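Will a Machine Ever Clear Off My Bed?

I have a simple test for any robot that claims it can help around the house. Pick up the small stuff, and put it where it goes.
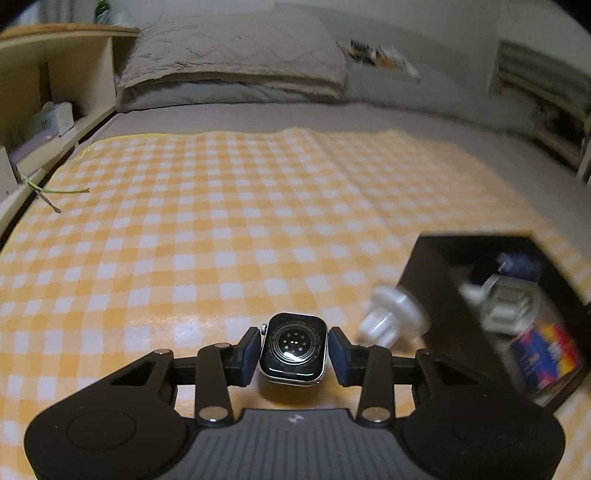 Fine, but picking up was never the hard part, my sister said when I read her that over the phone. Her point was that a kid of four can grab things all day long. Knowing that the watch goes on the nightstand and the junk mail goes in the trash, that's the chore, and she'd pay good money for anything that could do it.

She's half right, I think. I spent a good part of January calling people who build these things, and most of them would be thrilled if grabbing were as easy as she makes it sound. Take a smartwatch with no band on it. It's small and smooth, the back is glass, and on a soft blanket there's nothing firm underneath to push against. You and I squeeze it just enough without a thought. A machine with two finger pads has to get the angle right and the pressure right, and then it has to do the same for a sock (which is nothing like a watch!) and a bag of cough drops.

The folks at Pruvden told me they'd put 332 different household objects through their tidying arm. Hard plastic boxes went well. Shiny things gave it trouble – the glare confuses the cameras – and so did anything thin and lying flat. I asked about a twist tie and got a long sigh.

Orno is going at it from the other end. Their machine does one job, sorting small goods into bins on a shop floor, and it's pretty good at it. I watched it run for 28 minutes and a person stepped in three times, twice for the same slippery pouch. In a stockroom, that's a decent shift. In my bedroom I'd have given up and done it myself, and I told them so. They laughed and said they don't want my bedroom anyway.

Then there's Forsberg, where they're working on bedding. Pulling a duvet straight takes their prototype about two minutes, and pillows are still on the wish list. I liked them a lot. They had a rumpled bed set up in the middle of the office and everybody walked around it like it was a copy machine.

So would I buy one yet? No. I'd take the Orno machine if I ran a store, and I'd happily let Forsberg practice on my guest room. My sister wants to hear from me when one of them can tell a bill from a flyer. I've got a visit to Siso coming up, and they say they're working on paper, so I'm bringing a stack of her mail.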